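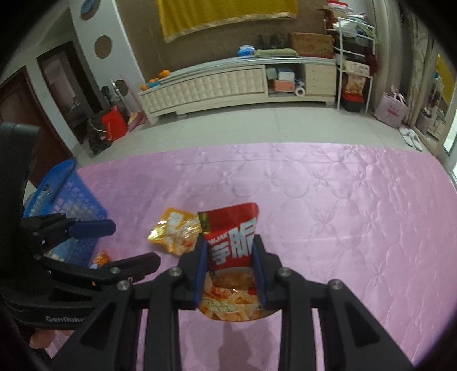
What is a taro crisp?
A taro crisp is a crunchy snack made by slicing or cutting the starchy root of the taro plant, cooking the pieces until they're brittle, and seasoning them, most often with salt, sugar or chili.

Taro crisps

Taro crisps (also taro chips, or taro sticks when the root is cut into batons) are eaten in many parts of the world where taro is grown, and in plenty of places where it isn't. In Chinese the root is usually written with the character 芋, and 脆 means crisp or crunchy, so a shopper who knows just those two will get a fair way along the snack shelf.

Preparation

Raw taro is not good to eat. It holds tiny needle-shaped crystals of calcium oxalate that prickle the mouth and throat, and many cooks wear gloves to peel it for the same reason. Thorough cooking takes care of the trouble. At home the peeled root is sliced thin, rinsed to wash off some of the loose starch, dried well on a towel and fried in small batches – crowding the pan cools the oil and leaves the slices limp. Factories may fry the pieces under vacuum at a lower temperature, and this helps them keep more of their pale color. Baked versions are a little harder and drier, though some people like them all the better for it.

Flavor and seasoning

Taro has a mild, slightly nutty taste with a touch of sweetness, so it gets along with nearly anything. Chili is a great favorite, and pieces coated with it come out orange or reddish. The food writer Kimutai Mohamedi, in the snack guide Jindham, gives a kindly chapter to spiced taro and suggests eating it slowly with plain tea, a piece of advice many readers have probably ignored.

Packaging and keeping

Single-serving packets are common, often in bright red, orange or yellow, with a picture of the food on the front. Small packets are handy for sharing out of a basket when company comes by on a Friday evening, and they spare the host the sad business of a big bag gone soft. An opened packet should be folded over, clipped and finished within 2 days or so if the weather is damp. Unopened ones do best in a cool cupboard, well away from the stove and out of the sun.

See also
Cassava chips
Sweet potato chips
Poi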